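Scrutineering and the Municipal Count: Frequently Asked Questions

Information for candidates, agents and voters in the Gukura district election

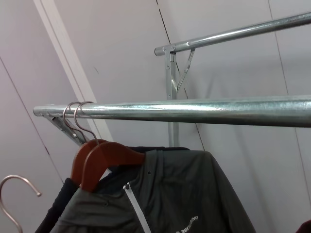
Jacket on a wooden hanger, galvanized rail.

Updated 19 August 2026

Who can be a scrutineer?

Anyone 18 or older who has been appointed in writing by a candidate. You do not have to live in the district and you do not have to be a citizen. You cannot be a candidate yourself, and you cannot be working at the election in any paid role, including as a driver or interpreter.

Members of a candidate's family can be scrutineers.

How is a scrutineer appointed?

The candidate or their agent fills in Form 4 and signs it. The form can be dropped off at the district office or handed to the presiding officer at the voting place on the day. A photocopy is not accepted at the voting place. If you are going to be at more than one voting place, you need a separate signed form for each one.

The form asks for your name as it appears on your identification. In the last election several people were turned away at Zimness because the form had a short form of their name on it. Please check this before you leave home.

How many scrutineers can each candidate have?

One for each ballot box in use, at any one time. A candidate can appoint as many people as they like and rotate them through the day, but the person leaving has to sign out before the next one signs in.

What can a scrutineer do while voting is open?

You can watch the ballot boxes being shown empty and sealed before the doors open. You can sit or stand where the presiding officer puts you, which will be close enough to hear a voter's name being given. You can look at the voting record when it isn't being used, and you can make notes on paper.

You can also object to a person's right to vote. The objection has to be made before the person is given a ballot, and you have to give a reason. The presiding officer writes it down and the person is asked to make a statement. If they make the statement, they vote. The objection stays on the record and can be used if the result goes to court.

What can't a scrutineer do?

Talk to voters, handle ballots, take photographs, or use a phone inside the voting place. You can step outside to make a call. You can't wear anything that names or promotes a candidate, and this covers buttons, lanyards, caps and the colours of an organized slate if they are worn as a slate.

The no-campaigning zone is 100 metres from the building. Vehicles with signs on them count as campaigning and have to be parked outside the zone. That includes your own car, even if you are only there to scrutineer.

Where are the voting places?

There are three on general voting day: Gukura Community Hall, the school gym at Zimness, and the Sabatier Road fire hall. Advance voting is at Gukura Community Hall only. Voters may use any of the three. The Ileck church hall is no longer used, as the ramp does not meet the current standard. Voters from Ileck who used that hall before will get a card in the mail giving the Sabatier Road address.

What time does the count start?

As soon as the doors close at 8 p.m. and the last voter in line has voted. Anyone in line at 8 p.m. is entitled to vote. The doors are locked during the count, and a scrutineer who leaves will not be let back in. Bring something to eat.

How are the ballots counted?

By hand, at each voting place. One election official unfolds each ballot, holds it up and reads the vote aloud. Another marks the tally sheet. Ballots are then bundled and the bundles are counted again by a different pair. Mail ballots are counted at Gukura Community Hall after the regular boxes.

The vote for mayor is counted first, then council, then any referendum question.

What happens if I disagree with how a ballot was read?

Say so right away, before the next ballot is picked up. The presiding officer decides on the spot and writes the objection number on the back of the ballot. Ballots with objections are kept in their own envelope. You can't raise an objection after the bundle has been closed.

A ballot is accepted if the voter's intention is clear. A tick, a filled circle or a cross will all do. A ballot is rejected if it has more marks than there are seats, or if it has anything on it that could identify the voter.

When is there a recount?

A recount by a judge is automatic if there is a tie. Otherwise a candidate, an agent or any voter can apply to the court within nine days of the official result. The application has to say what was wrong with the count. A close result alone is not enough, although a ballot account that doesn't add up is.

In the last election Shaohua Shao and Hervé Lacroix were separated by 4 votes for the final council seat. An application was made on the grounds that mail ballots had been wrongly rejected. The judge reviewed 31 ballots and the result stood.

Does it cost anything to apply for a recount?

There is a court filing fee. Candidates usually also pay for a lawyer, though you may appear without one. The district does not reimburse these costs unless the judge orders it to.

Can I see the ballots afterward?

No. Ballots are kept sealed and are destroyed in December, unless a court has ordered them held. You can see the ballot accounts and the voting record at the district office during business hours. You will be asked to sign a statement that you won't use the information for anything other than election purposes.

Are scrutineers paid?

Not by the district. If a candidate pays you or covers your meals and mileage, the candidate has to list it as a campaign expense.

Is there any training?

A one-hour session is held at the district office the week before advance voting. It is not required. The handbook covers the same material and is free at the front counter. We printed 300 copies and will print more if needed.

Who do I contact?

Sandrine Huet is the chief election officer. Daichi Fujimoto is the deputy and looks after scrutineer forms. Questions about mail ballots go to Mỹ Phí at the front counter. On general voting day, speak to the presiding officer at your voting place first.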